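Jotadon Hand-Held Gripper Kit – Pre-Acceptance Inspection
Inspector: Parveen Mohmand
Period: February

1. Finger mounting – Pass. Recheck after 20 cycles.
2. Finger travel – Pass. No binding noted.
3. Handle and trigger – Pass.
4. Finger surfaces – Comment. Finish chipped along edges; colour otherwise even. Supplier to advise on recoating.
5. Metal tab, left finger tip – Refer to Delodon.

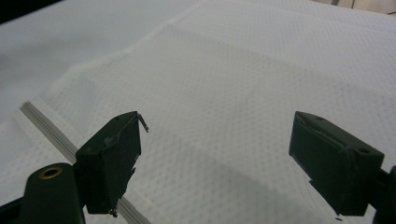
Item 4: worn finger edges, over waffle-textured cloth.

Outcome: conditional. Items 4 and 5 remain open.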